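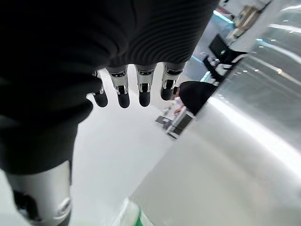 3.2 Hand assembly and wrist view

Figure 4. The hand seen from the wrist camera, with the ribbed covering fitted. Four fingers are visible, with silver joint sections and black rubber fingertips.

The hand was assembled in a shared workshop in which members hold bench space by the month. The work was led by Puspita Tarigan and was carried out with hand tools and one small lathe. The finger units were bought as a Trukstead kit, and the wrist camera was taken from an earlier arm built by the same members. All remaining parts were made on site or adapted from stock already held there.

The covering is made of a black ribbed fabric and ends above the finger joints, as Figure 4 shows. An earlier version reached further down and was caught twice in the slots of the joint sections during closing. The present version was cut shorter in May and has been kept at that length. It can be taken off without removing the fingers, although the screws of the joint sections should be checked each time it is refitted. The members found that two of these screws worked loose more often than the others – both on the finger that carries most of the load when a flat object is picked up.

The position of the camera was settled by trial. It was first placed further back along the forearm, where the covering hid the fingertips for much of the closing movement. Moving it forward by 72 mm brought the tips into view, at the cost of giving a large part of the picture to the covering itself. The loss was accepted. The covering is dark and changes little in appearance, and the software described in Section 3.4, which the members call Prorkik, was set to ignore that region.

Lighting proved a greater difficulty. The upper surfaces of the joint sections are bright metal and return strong highlights under overhead lamps, while the black tips reflect very little. Pale or glossy flooring behind the hand adds to the problem, as may be seen in the figure, where glare removes most of the floor texture. Exposure was therefore fixed for the tips and not for the background. Under this setting the outline of each tip could be found reliably at the bench, but distant objects were of little use for judging position.

Wear was examined by opening and closing the hand 1,000 times without a load. The run was paused once, at cycle 379, when a tendon slipped from its guide and had to be seated again. No further fault was recorded. The rubber tips were then measured and showed no change that could be told apart from the error of the calliper. A loaded run has yet to be carried out, and the figures given here should not be read as a statement of working life.

The build record was closed on 1/28/26. Drawings for the adapted wrist plate are kept with the record, together with the cutting pattern for the covering – the latter in its final form only, as the earlier patterns were not saved.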